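Aprender a seguir o caminho olhando contra o sol

14 de setembro de 2022

Passei o verão às voltas com uma pergunta simples: dá para um robô seguir um caminho de terra só com uma câmera e sem nenhum mapa? O Kustley, nosso robozinho de campo, aprende por imitação. Eu dirijo, ele grava, e depois a rede tenta prever o próximo ponto da trilha. Para o treino separei 1298 imagens do percurso que chamamos de Drillside.

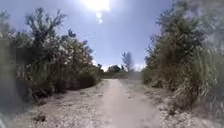
Drillside, trecho fechado, com vegetação dos dois lados.

Nos trechos assim a rede vai muito bem! As paredes de arbustos dizem quase tudo, e a faixa clara no meio faz o resto. O que me tirou o sono foi o terreno aberto, onde a margem tem praticamente a mesma cor do caminho e o céu estourado de sol come o contraste.

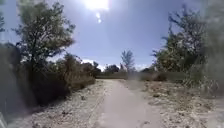
A primeira versão se agarrava à linha das copas e ignorava o chão. Troquei o recorte, passei a mascarar o céu em parte das amostras (ideia roubada sem vergonha do método Grosen) e treinei de novo, 200 épocas. O erro lateral caiu bastante no conjunto de teste, que tem 523 imagens – e caiu mais justamente onde as bordas são difusas. Fiquei feito criança olhando a curva.
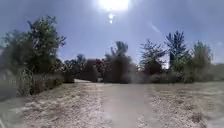
Um leitor comentou no post anterior que mascarar o céu joga fora informação útil, já que as árvores do horizonte ajudam a manter o rumo quando a trilha some. Concordo em parte, e por isso a máscara só entra em metade das amostras. Com máscara em todas, o robô ficava nervoso nas curvas leves.

Ainda quero comparar com o Koubek, que usa segmentação do solo e precisa de rótulos à mão. Rotulei 1000 imagens até agora e já não aguento mais ver cascalho.

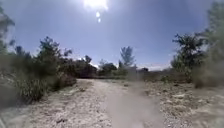 O que falta até dezembro

Rodar tudo no computador de bordo, medir a latência e repetir o percurso com o sol pelas costas. Também preciso testar a rede com a lente suja – por enquanto só simulei manchas por software, e o resultado foi melhor do que eu esperava.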